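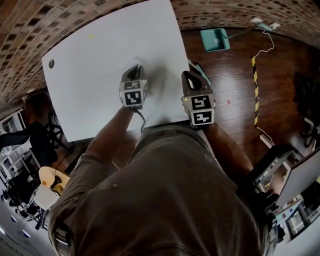 Chapter 3
Why We Put Things Off

I once had 18 days to write a 1000-word report for a company called Treneo. I wrote it in one night, on cold coffee and crackers. Sound familiar? I thought so!

I used to call this laziness. Then I met Marloes Kramer, who taught my first psychology class, and she asked me what I felt when I opened the file. Dread, mostly — and a bit of shame. So I'd close it and clean the kitchen (my kitchen was spotless that year).

In this chapter we'll look at how mood shapes the choices we make about time, and why a far-off deadline feels so harmless. Before you read on, write down two jobs you're avoiding right now. Keep the list handy, you'll need it for the first activity.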